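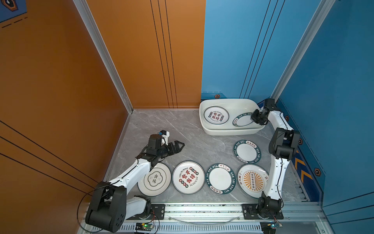

Where can people in Follport borrow dishes for a party once the new loan counter opens?

At the Balel Street market hall, from a counter next to the east entrance. Loans start in November and are open to anyone with a Follport library card or a utility bill showing a local address.

Follport to lend out plates and bowls for parties and block events

The city of Follport will start lending ceramic tableware to residents, clubs and small businesses this fall. The service will run out of the Balel Street market hall and will open with 2,000 pieces in stock, mostly plates and bowls, with a smaller number of serving dishes, cups and pitchers.

The city council approved the plan last month as part of its wider effort to cut down on throwaway plates at public events. Paper and foam plates made up much of the trash collected after this summer's street fairs, according to the city's public works department. Foam plates have been banned at permitted events since spring, and several groups told the city that the paper ones they bought to replace them cost more and did not hold up under hot food.

Most of the dishes are secondhand. The largest share came from Jaunzems, a restaurant supply dealer on the edge of town that closed its showroom in the spring and sold off what was left on its shelves. The city bought the lot at a single price. The rest came from two church kitchens, a hotel that was changing its dining room, and a donation drive at the library.

As a result, the stock does not match. The city says it will try to pack each order with dishes of the same size and style, but it cannot promise a full set for larger groups. People who need everything to look alike are asked to say so when they reserve.

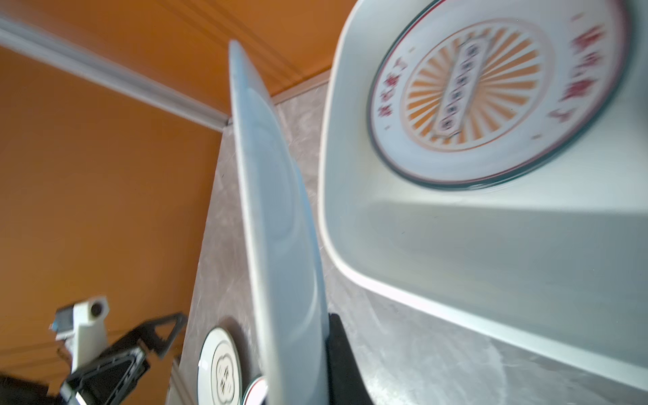
Serving dishes will be handled a little differently from plates. They take up more room in the wash racks and there are fewer of them, so each order is limited to six. Groups that need more can ask at the counter two days ahead, and staff will release whatever has not been reserved by then. Lids are not available. Anyone carrying food to another site is asked to bring foil or a clean cloth to cover it.

Borrowing plates and bowls will be free for households, up to one crate. A second crate costs $2, and each one after that costs the same. Businesses pay from the first crate. There is no deposit for households. Businesses and event promoters will leave a card on file.

A standard crate has room for dinner plates and bowls for 24 people, packed on edge between dividers. The crates are heavy when full, and the counter will have hand trucks to get them to the parking lot. There is a loading space on the Balel Street side with a 15-minute limit, and the city plans to add a second one before the holidays.

Dishes can be kept for three nights. They should be scraped and stacked before they come back, but they do not need to be washed. Washing will be done by Clirnano, a local company that already cleans trays for the school district. It will pick up from the market hall each morning and bring clean crates back in the afternoon. The contract runs for one year, with an option to renew.

The city looked at putting its own dishwasher in the market hall and decided against it. The hall's drains were last replaced decades ago, and a commercial machine would have meant opening up part of the floor near the fish stalls. Public works said in its report that the work could be looked at again if demand is high enough.

Breakage is expected. The charge for a broken or missing piece is 80 cents for a bowl or small plate, with higher prices for serving dishes and pitchers posted at the counter. Chips count as breakage if they are on the rim or on any part that touches food. Borrowers are asked to bring back the broken pieces, wrapped in newspaper and marked, so that staff can take the item off the list. The first two broken pieces in any order will not be charged.
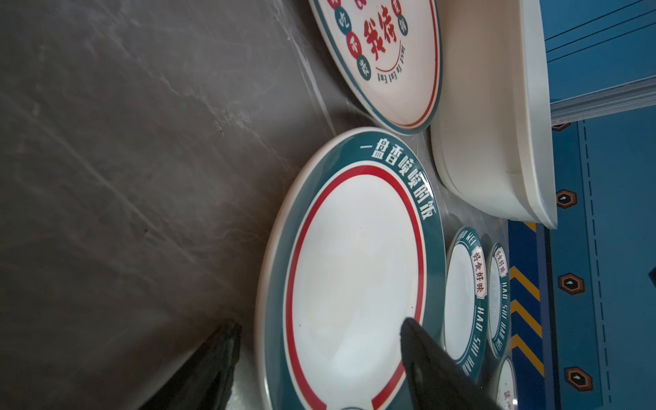
The city ran a trial over the summer before it put the plan to a vote. In that time, 466 orders went out, most of them to households. Birthday parties were the most common use, followed by family reunions and memorial lunches. A youth soccer league used the dishes for its end-of-season dinner, and a tenants' group on the north side borrowed bowls for a monthly soup night.

Public works said the trial went more smoothly than it had expected, though there were problems. Late returns were common at first, mainly because the counter closed at 4 p.m., before many people were off work. Moving closing time to 7 p.m. fixed most of that. Some crates came back with forks and spoons that belonged to the borrower, and there is now a bin at the counter where lost flatware can be picked up. The city does not lend flatware and has no plans to start.

There were also complaints about food smells in the storage room from dishes that had not been scraped. Orders that come back with food on them may now be charged a cleaning fee, at the discretion of the counter staff.

Some of the patterned dishes turned out to be popular. During the trial, borrowers asked for them by description, and staff have started putting photos of the different styles in a binder at the counter. One of the plates has a dark teal rim with a thin red ring inside it and a line of white Chinese lettering, 一盘香喷喷的饭, or "a plate of good-smelling rice." Patterned plates can be requested but are given out in the order requests come in.

Not everyone on the council was in favor. Two members voted against the plan, saying the city should not compete with party rental companies. The measure was changed before the vote to cap business orders at ten crates, and to keep the city from lending tables, chairs or linens. A rental company that spoke at the hearing said the cap settled most of its concerns but that it would like to see the household limit come down as well.

Supporters on the council pointed to the cost of trash pickup after large events. They also said that many households in town have no place to store dishes for a big gathering and end up buying paper plates for a single meal.

The first year will be paid for out of the city's waste reduction fund. After that the service is supposed to cover part of its own costs through crate fees and business orders. Public works will report back to the council next summer with figures on loans, breakage and washing costs. The council could then expand the service, keep it as it is or end it.

Event organizers who hold a city permit will not be required to use the loan counter. They can still bring compostable plates, as long as they arrange for separate pickup. The permit office will hand out a sheet that compares the two options, and it will be able to take dish reservations at the same time as a permit application.
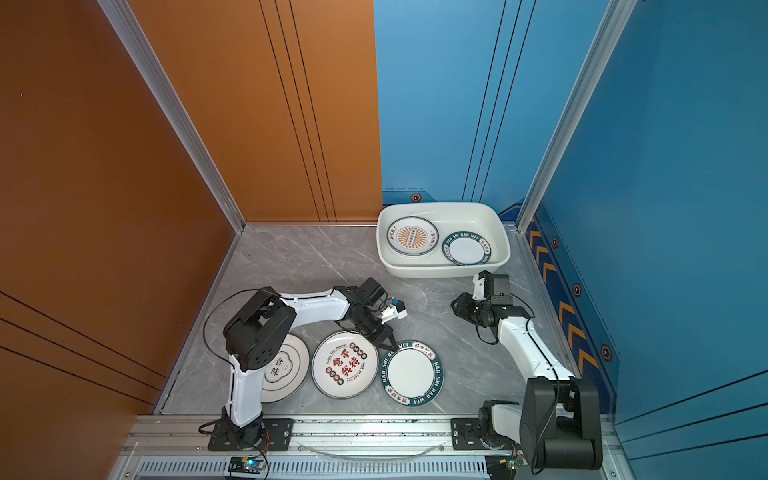

How to reserve

Reservations open two weeks before the counter does. They can be made in person at the market hall or by phone through the city's main line. Online booking is being worked on and is not expected before the new year.

Callers should have the date of the event, the number of guests and the kind of food being served. Staff will suggest sizes from that. Soup and noodle meals call for the deep bowls, which tend to be reserved first.

Pickup is from 10 a.m. to 7 p.m. and the same hours apply to returns. The counter will be closed on city holidays, and loans that would come due on a holiday run to the next open day at no charge.

What to bring

For a first loan, bring a library card or a recent utility bill. Renters whose utilities are included can bring a lease. Blankets or towels are useful for keeping crates from sliding around in a car. Crates must come back with the dishes, along with the dividers.

Donations

The city is still taking dishes in good condition, especially deep bowls and dinner plates. Glass plates, plastic dishes and anything with metal trim will not be accepted. Donations can be left at the market hall counter during open hours. They should not be left outside the door.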